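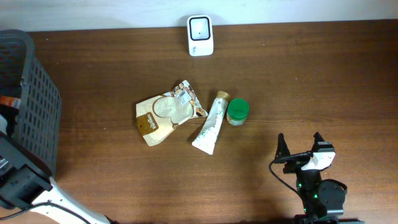

La cooperativa eléctrica de Balik revisará en noviembre la tarifa nocturna que aplica a sus 2474 abonados, según comunicó ayer la entidad a los vecinos por carta. El cambio adelanta a las diez de la noche el inicio de las horas baratas, que hasta ahora empezaban a las once.

La medida afecta a los cascos urbanos de Balik y Guzmán. Los hogares que ya tienen contratada la discriminación horaria, 1216 en total, pasarán al nuevo horario de forma automática. Los demás podrán solicitarlo hasta final de mes en la oficina de la calle Mayor, abierta solo por las mañanas.

Eduard Oravec, gerente de la cooperativa, explicó que el ahorro medio será de unos 50 euros al año por vivienda. «Quien tenga calefacción eléctrica lo notará más», señaló. El término de potencia — la parte fija del recibo — no se modifica.

La asociación de vecinos de Guzmán pide que el horario reducido se extienda también a los fines de semana completos. La cooperativa estudiará la propuesta en su próxima asamblea, convocada a las siete de la tarde en el salón del ayuntamiento.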